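Went to the open day at the Furnex building in Horolthorpe this afternoon. Posting a few notes while I still remember them.

1/ It's the first time they've let the public in since March. You sign in at the desk, get a sticker and wait for a group. Ours had 13 people in it, mostly locals, plus a couple from the college in Pasham.

2/ First stop was a talk by Mi-kyung Choo, who runs the kitchen side of the work. She kept it short. Most of it was on how long it takes to get an arm to do a job that a person does without thinking.

3/ Her example was putting a lid back on a jar. They have tried it 410 times with one arm. She gave the success rate as around a third and didn't dress it up.

4/ Someone asked if it would be doing the washing up by Christmas. She said no. Someone else asked which Christmas. She said she'd rather not guess.

5/ Then through to the kitchen itself. I had expected a lab with a sink in it. It's a proper fitted kitchen, fridge, microwave, cupboards, all of it, with a table and chairs through the back.

6/ The arms all get names. The one we were shown is called Woo. We stood behind a line of tape on the floor and were asked not to lean over the worktop while it was switched on.

7/ It is slower than the videos you see online. Mi-kyung said they keep the speed down when visitors are in. I didn't mind, you could follow what it was doing.

8/ It's also quieter than I thought it would be. The fan in my laptop makes more noise.

9/ I got one decent photo from my side of the tape. 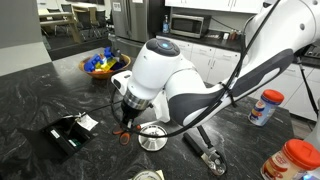

Woo over the worktop, gripper pointing down. Toy blocks in the bowl at the back.

10/ A boy near the front wanted to know if it could build something with the blocks. Mi-kyung said picking one up is the hard part at the moment - building comes later.

11/ We got 33 minutes in the kitchen, then tea in the corridor. Free entry, parking round the side, step-free from the front door.

12/ They're planning another one but there's no date yet. You have to book through the Furnex site and the groups fill up quickly. I'd go again, mainly to see if the jar lid has got any better.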